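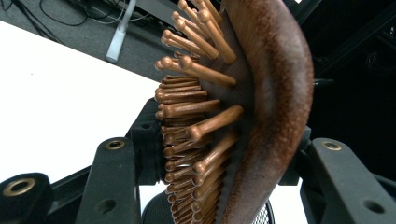 Varma Gambling Research Unit, Jerkbridge
Working paper, section 3

3. Deposit limits and how customers set them

3.1 Setting and sample

The study used account records from Curkell, a small online bookmaker that takes bets mainly on football and horse racing. Customers opening an account in October were asked to choose a weekly deposit limit before paying in any money. Half of them saw a blank box. The other half saw the same box with a drop-down list of suggested amounts beside it. Which version a customer saw was decided at random when the account was opened.

After removing accounts that were never used, 230 customers remained. We followed each of them for 11 weeks from the first deposit. Accounts closed during that time were kept in the analysis up to the day of closure.

Staff at the Wutitz office prepared the records and took out names, addresses and payment details before we received them. We could see deposits, withdrawals, stakes and any change to the limit. We had no access to accounts held with other bookmakers, so a customer who reached the limit at Curkell and carried on elsewhere would look the same to us as one who stopped.

3.2 Results

Customers shown the list tended to pick an amount from it, even though they were free to type their own. The limits they chose were also higher than those entered in the blank box. Most of the gap came from people who bet small sums. Among the heaviest bettors the two groups set much the same limits. 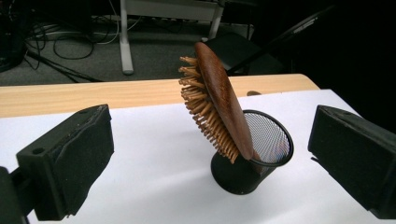 Figure 3. Wooden hairbrush in a wire-mesh pen holder. Varma Gambling Research Unit

Changes to limits were rare in both groups. A request to raise a limit took effect after a waiting period, while a cut took effect at once. Requests to raise were made most often on a Sunday. Eight customers asked for a higher limit and then withdrew the request during the waiting period; we have left these out of the count of changes.

Total deposits followed a weaker pattern. The list group paid in slightly more, but the difference was small next to the spread within each group, and we would not rest a firm claim on it. A few customers who deposited large sums early on account for much of that spread.

The results on stakes are given in the next section, together with a check that leaves out customers who bet only on horse racing.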